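Estedwood Shed Forum > Builds > Two arms, one set of dishes

ikhsan_oei
Tuesday, February 2, 2021
Second arm is bolted down at the workshop. Stacking program is up to version 20, most of which were me changing the grip width and changing it back. 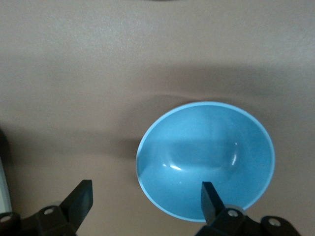
Wrist cam, blue bowl, fingers open.

haziqm
Your right finger is sitting over the bowl in that view. Offset's out again, mate.

ikhsan_oei
It's the camera angle. Offset is fine.

haziqm
You said that in October.

Intan K
I'm with Haziq. Also that shine inside the bowl would bother me more than the offset. Try a matte one? 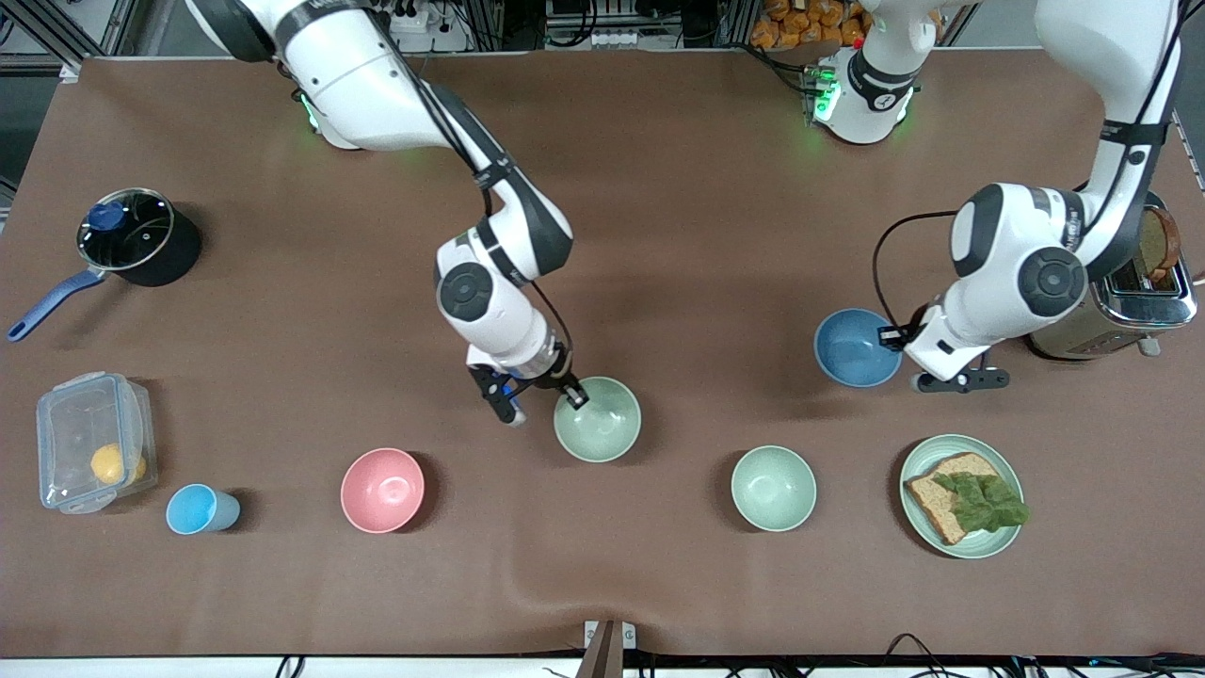

ikhsan_oei
Version 20 gives each arm its own half of the table, so they can't argue over the middle. Right arm has a finger at the rim of a green bowl, left one waits beside the blue. The pink bowl is matte inside, Intan, so it gets the next go. Speed limit is 2397 out of 4000 and I'm not touching it.

bayu_p
Why not 2400?

ikhsan_oei
Because 2397 works.

Intan K
I'd still tie down that cable looping over the blue bowl — it'll snag before your offset matters.

haziqm
Offset matters.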